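To: toys-and-puzzles list
Date: Monday, September 28, 2026
Subject: Re: Letter trays, tile fit and missing letters

Replying to the question from last week about the letter trays. The original is quoted here so the newer members can follow.

> We bought a Liler letter set in April and are thinking about a second
> one. Two questions. Do the tiles stay put in the tray, or do yours
> slide as well? And has anyone had trouble with longer words? Ours
> came with 100 tiles and we still run out of vowels.
> Also, is it worth sanding the tray? It marks easily.

On the first question, ours stay put as long as the tray is flat on the table. The tiles go in the main channel end to end. If you leave the last slot open there is room for them to drift toward it, so fill the word from the left and push each tile up against the one before it. 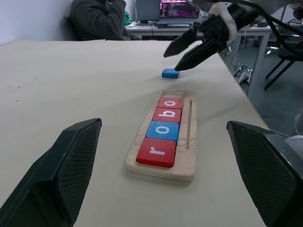 Civasance Toy and Puzzle Group

The tray shown is plywood. It has scuffs and some light stains, and I would leave those alone. I sanded a different one and the channel ended up too wide. The rail along the side is thin, so go easy there if you do decide to sand.

On vowels, yes, we run out too. The word in the tray needs two o's, and the one after the r is blue while the one after the b is red. We don't sort by color. If you want every word in a single color you will need a second set. Marty sells loose letters in bags, item 472, and they fit the Liler tray with no trimming. The Flevau ones are too thick.

For short words, put the finished row in front of the person first, then take out the last letter and have them put it back. It is easier than starting with a bare tray.

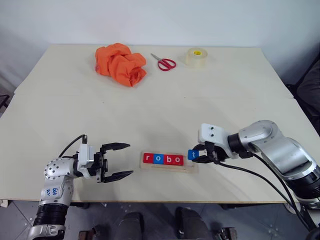 Four letters in the tray and the blue "t" just to the right of it.

Keep the other craft things toward the back of the table while the tray is out. Scissors and tape are fine near the wall. A cloth is handy for wiping the tiles, but don't put the tray on top of it or it will rock.

If anyone has a spare lowercase t, please write to me off list. I can trade an m or a k.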